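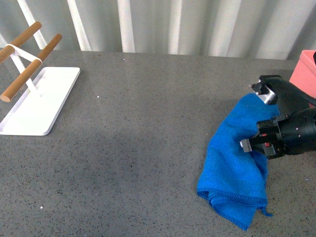 **Mincombe repair hall to take in household goods from August**

MINCOMBE - The repair and reuse hall on the edge of Mincombe will begin accepting small household goods in August, after two years of taking only bicycles and garden tools.

Towel stands, drying racks, stools, coat hooks and shelving will be accepted at the front counter, along with kitchenware that has all its parts. Upholstered furniture and mattresses will still be turned away, and residents are asked to keep taking those to the transfer station at Udwood.

The change follows a six-week trial in the spring, when people were invited to bring in bathroom and laundry items they no longer wanted. The hall received 142 pieces. Of those, 44 needed a repair before they could go back out, mostly a tightened joint, a new screw or a replacement foot. The others needed only a wipe down.

Towel stands were among the most common items handed in. Many combine a metal stand with wooden rails, and the hall said the two materials tend to wear differently. Metal parts usually come up well with warm water and a soft cloth. Wooden rails that have been left under wet towels can darken or go rough, and are sanded lightly and oiled before the stand is put out again. Rails that have split are replaced with dowel cut to length in the workshop.

Folding stands get an extra check at the point where the legs cross. If the pivot is loose the stand can lean under a full load of towels, so each one is opened, loaded and left standing overnight. Any that shift are taken apart for their parts.

Goods will be sold from the side room that until now has held bicycle frames. The frames have moved to a shed behind the building, and the room has been repainted and fitted with shelves along two walls. Most household items will be priced under $20, with a small tray of loose fittings - hooks, caps, rubber feet and the like - offered free to anyone repairing something at home.

The work on the room was paid for with a $500 grant from the Boateng Fund, which supports small projects in the district, and with money from the hall's own sales. Shelving was supplied at cost by Andden, the hardware store on the main street. The store has also agreed to keep a drop box near its entrance for leftover screws, brackets and hinges.

Space remains the main limit. The side room can hold 200 items at a time, and the hall says it may pause drop-offs for a few days when the shelves are full. A sign will be placed at the gate when that happens, and the notice will be repeated on the library's board.

People dropping things off are asked to clean them first and to bring any loose parts in a bag taped to the item. Missing parts should be mentioned at the counter. Instructions are welcome if they have been kept, particularly for racks and stands that fold or come apart for storage.

Electrical goods, including heated towel rails, are not part of the new service. The hall does not have anyone certified to test them and has no date for when that might change. Udwood accepts small electrical items free of charge.

Drop-offs will be taken from 9 a.m. until noon on the days the hall is open, and the sale room will stay open until 4 p.m. Larger pieces that don't fit in a car can be collected by arrangement for a $10 fee within Mincombe. Collection is not yet offered on the rural routes.

A repair bench will also be available in the afternoons for residents who would like to fix their own things. Hand tools, clamps and sandpaper are provided, and bench time is booked at the counter in one-hour blocks. Wood glue and oil are charged by the amount used.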